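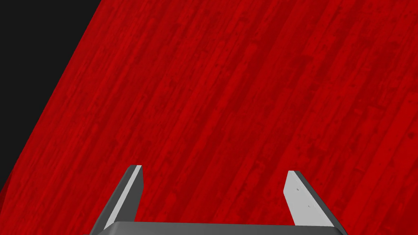
*Open gripper, red wood grain*

## Tatow Dry Sack, 2-pack

Made for people who book a lake holiday in December and then seem surprised by the lake. The Tatow is a roll-top bag that keeps your spare clothes dry on the Illonau ferry, where the seats with the best view are also the ones with the worst spray.

Roll the top down 3 times and clip it. Twice is not 3 times, as our returns shelf can confirm. It weighs 300 g, about the same as the guidebook you won't open.
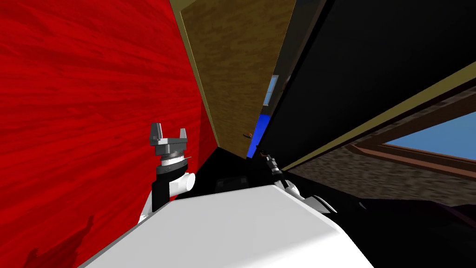

*Gripper and white torso, red behind*

**In the pack:** two bags, one shoulder strap, one instruction leaflet (not waterproof).

**Colour:** mustard. We did offer navy. They kept getting left on the night boat.

**Care:** rinse, hang up, keep away from campfires and small dogs.

"Survived Idska in the rain, which is more than my marriage to that tent did." – Danica Ionescu

Sold at the Dimitriou kiosk by the ferry steps and by post. The last batch was 2000 packs, and the next goes on sale 09/05/2026.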